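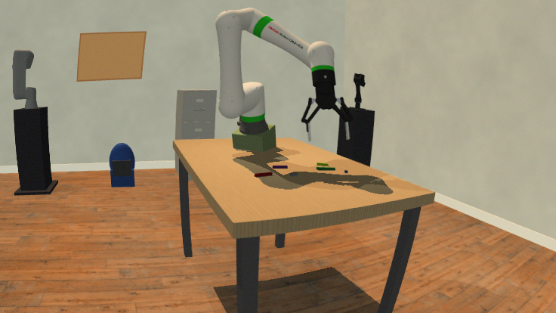 Community Repair and Reuse Program
Progress report to the Gistodov Fund
Submitted 16/07/2020

Where we are up to

The short version is that the program is running, the money is mostly where we said it would be, and the shed has a roof. Readers of our last report will recall that the roof was then described as "imminent", a word we have since agreed to stop using.

The grant covers three things: a weekly repair bench, a tool library, and a set of evening classes for people who would like to mend their own belongings. The bench and the library are going well. The classes have had a harder year, as has anything that depends on people sitting close together in a small room with one window.

Repair bench

The bench was closed from late March and reopened in June by appointment only. Before the closure people simply turned up, usually all at once and usually with toasters. The booking system has spread them out nicely, and we would keep it even if we were told tomorrow that we didn't have to.

Since the grant began we have logged 718 items. Lamps, heaters, vacuum cleaners and chairs make up the bulk of it, with a long tail of things we had to ask the owner to identify. Our application promised that we would record the weight of everything kept out of landfill. We did this faithfully until the scales were brought in for repair by mistake, taken apart, and put back together in a way that made everything weigh the same. New scales have been bought from the small equipment line. The weights for those weeks are left blank in the attached spreadsheet, as we preferred a gap to a guess.

Parts remain our biggest headache. Our usual supplier, Skokico, has been slow to fill orders since autumn, and its notion of a "universal" switch is generous. We have opened a second account with Pakico, which is dearer but answers the phone.

Tool library

Membership stands at 200, which was our target for the end of the second year, so we are ahead for once and would like it noted. The most borrowed item is the carpet cleaner. We bought a good range of hand tools with your money and chose them with great care, and what the neighbourhood wanted was a carpet cleaner. A second one is now on order.

Late returns are fewer than we feared. We don't charge fines. We send a polite message, then a less polite one, and then we mention that somebody is waiting. The third message has worked every time except with the long ladder, which has been out since summer and which we now think of as a donation.

Evening classes

We planned 8 courses for the year and have finished three of them: basic sewing, bicycle maintenance, and sharpening. Basic electrical safety was halfway through when we closed. We tried to finish it by video, with the result that a dozen people watched the top of the tutor's head for an hour and learned a fair bit about the ceiling. It will be run again from the start, in person, at no cost to those who had enrolled.

The remaining courses are pencilled in for October onwards, with half the usual numbers in each. This means the cost per student will be higher than in the budget you approved. We would sooner tell you now than have you find it in the final figures.

The shed

The roof was finished in May by Kolář, whose quote was neither the lowest nor the highest and who was the only one to come and look at the old roof before pricing the new one. It doesn't leak. The rain of the last fortnight has tested this more thoroughly than we would have chosen. The gutter on the laneway side still needs doing and will come out of our own savings.

Money

Spending is behind budget on classes, slightly over on parts, and level on rent. The landlord gave us two months at half rate, and we have put the difference towards hand sanitiser, screens for the front counter and a better lock. We ask your approval to carry the unspent class money into next year — it would all go on tutors and room heating.

What comes next

We will open the bench for a second session each week once we have enough people trained to run it. The tool catalogue needs proper photographs, as members keep borrowing the wrong sander. We will also write to the borrower of the ladder again.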